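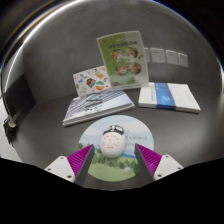
A signature at the end of the year tells the board that I was employed, one respondent wrote in the free-text field, and very little about what I did or who looked at it. The comment is typical of those received from candidates whose experience was verified on the annual form. Candidates verified quarterly raised a different complaint, namely that the categories on the form did not match the way their time was recorded.

4.2 Sources of delay in experience verification

We reviewed 300 verification files submitted by candidates at two firms, Gundik and Tveit. Of these, 146 were returned at least once before approval. The most frequent reason for return was a mismatch between the hours claimed on the form and the hours shown in the firm's timekeeping records. Missing supervisor license numbers came second. Errors in the candidate's own details were uncommon and were usually fixed without a formal return.

Gundik exports its records from Andus, a timekeeping package that rounds each entry up to the quarter hour. Tveit keeps daily sheets and does not round. The effect on a single entry is small, but it accumulates over a long engagement – in one file the claimed total for attest work was 865 hours, and the export exceeded it by 20. Either total would have met the requirement. The file was returned anyway, as the reviewing staff had no discretion to accept a difference of any size.

Supervisor turnover is a separate problem. Where the original supervisor had left the firm, the replacement often declined to sign for work done before their own start date, and the candidate had to locate the former supervisor directly. We treat such files as a distinct group in the regression reported in Section 5.

Figure 3. White egg-shaped object with a black-and-white animal face and a red printed design, on a dark gray tabletop.
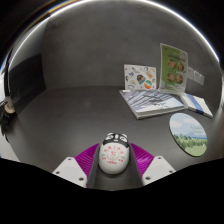
4.3 Effect of the revised instructions

Revised instructions took effect in August. They allow a firm to attach its own time summary in place of the hours table, provided that the summary separates attest, tax and advisory work. Returns for mismatched hours fell in the files submitted afterward. Returns for missing license numbers did not change, and the wording of that item was left as it was. The notice sent to firms is reproduced here without its attachments.

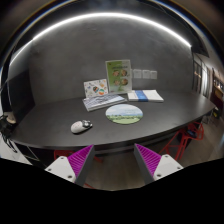 Brilbridge, May 22, 2019

Firms that verify experience for license candidates may submit a time summary with the form. The summary must cover the same period as the form and must be signed by the same supervisor. Rounded entries are acceptable if the rounding rule is stated on the first page. Files already under review will be completed under the earlier instructions.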